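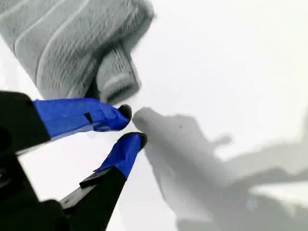 My evaluation is finished, so I can write down what I learned before I forget the details. For readers who are new on this blog: I work on cloth manipulation, and in March I started to test a simple idea on my small towel benchmark, which I call Usota.

The idea is the following. A policy that learned from demonstrations usually decides by itself when to close the fingers. In my case it closed too early very often, when the tips were still above the cloth. I wanted to separate the two decisions. One network says where to move, and a second, much smaller network says only "close now" or "wait". The second one sees a small crop of the wrist image, near the fingertips, and nothing else.

For training I used 635 demonstrations, all made by teleoperation. Jhonatan Zapata made most of them, and he is more patient than me. We labeled the moment of closing by hand, which took longer than the training itself.

Some notes about the setup, because I received questions by mail. The fingers are blue on the outer part and have black rounded tips. The table surface is white and very bright for the wrist camera, and I kept the exposure fixed during all the trials. If I let it change automatically, the gray of the cloth becomes different every time the arm moves, and the small network does not like this.

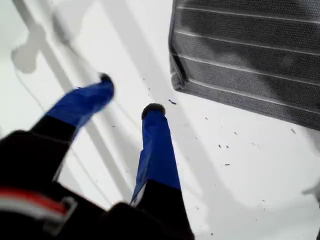

What I measured

Every trial starts with the towel dropped on the table without order. The robot must pick it at one point and lift it. I count a success if the towel is still in the fingers seven seconds after the lift. I made 30 trials for each version, with the same list of starting arm positions.

The version with one network had success in 16 trials. The version with two networks had success in 23, so 76 percent if I cut the decimals. This is a good difference for me, but 30 trials is a small number, and I would not bet my salary on the exact value.

The failures are more interesting. With one network, most of them were empty grasps. With two networks I had almost no empty grasps, but there is a new type of failure: the small network waits forever. It sees cloth between the tips, and still it says "wait". I think that my labels are guilty, as Jhonatan and I did not agree always on the right moment.
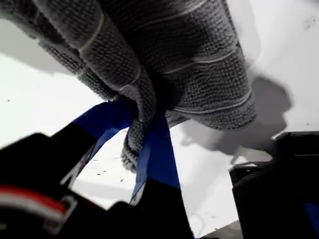 The next question for me is what makes a grasp good, after the fingers are closed. At present my score says only yes or no, and this hides a lot. Two blue fingers can hold the gray towel by a narrow gathered part, with the thick folds on one side and a loose corner hanging between them, and my score gives one point. For lifting, one point is fair. For folding it is not so useful, as the robot should hold near a corner and have the rest of the cloth free. I am now writing a second label, the distance from the grasp to the nearest corner, and the thin white stripes of the towel could help here – they bend together with the fabric, so they say something about how it is folded. Whether a network can read this from a small crop, I do not know yet.

I will repeat the trials with a plain towel too, to see how much the stripes matter. The label files need some cleaning before I can share them. If you want them earlier, write me and I will send what I have.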